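# Teaching by Hand and by Remote: Your Questions

I answer the same handful of emails every week, so I finally typed the answers up in one place. If you're coming in to teach the arm for a day (or you're just curious), start here and write to me if something's missing!
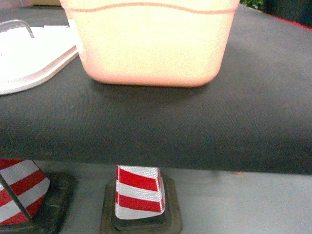
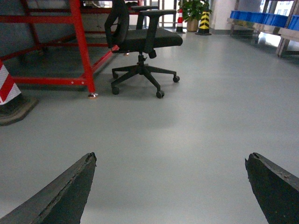 Plostia, Monday, September 17, 2018

## Do I need to know how to program?

Nope! I couldn't write a line of code when I started at Stavum, and I still avoid it. You show the robot what to do, it records the whole thing, and the software people take it from there. If you can pack a lunch you can do this job.

## What's the difference between teaching by hand and by remote?

By hand means you stand next to the arm, squeeze the release button, and push it through the task yourself. It feels like leading a very polite dance partner. By remote means you sit at the desk with the two controllers and steer it from there, watching the wrist view and the head view on the screens.

I like by hand for anything slow and close, like setting a tub down square on a table. Remote is better for long reaches, and your own arms don't end up in the recording.

## Which one should I learn first?

By hand, every time. You get a feel for how heavy the arm is and where it stops. People who go straight to the controllers tend to jab at things for the first hour.

## Why does the wrist view make me feel lost?

Because you're looking out from between two fingertips! A turn of the wrist swings the whole room, and a chair across the floor suddenly looks like the main event. Pick one thing that doesn't move - the red metal frame is my favorite - and find it again whenever you get mixed up. Then check the head view before you close the fingers on anything.

## How many times do I have to show the same task?

For a simple pick-and-place we ask for 30 good runs. The longest set I ever did was 347, all for the Plaltis sorting job, and it took me most of a month. I don't recommend doing it that way. I was dreaming about tubs.

## Should every run be exactly the same?

Please, no. Move the tub a few inches between runs. Turn it a bit. Come at it from the other side now and then. Sylvie Girard goes through the recordings afterward, and if seven in a row look identical she'll send you a (very nice) note asking for more variety.

## What if I drop something or miss?

Keep going if you can recover. A missed grab followed by a good one is useful, so don't stop the recording for it. If the item lands on the floor, press the red key, say "scrap" out loud, and start over. No hard feelings.

## Can I walk up to the table while it's recording?

Stay on your side of the cones and the striped posts until the light on the desk goes off. I know it's tempting to lean in and nudge something straight - I've done it, and I got a talking-to.

## How long is a session?

We cap it at 21 runs, then you take a break. Your wrists will thank you, and tired people get sloppy with the grip.

## When can I sign up?

The September days are full. October is open apart from the first week, when we're moving the desk closer to the windows. Email me with two dates that suit you and tell me whether you're left-handed, so I can swap the controllers before you get in.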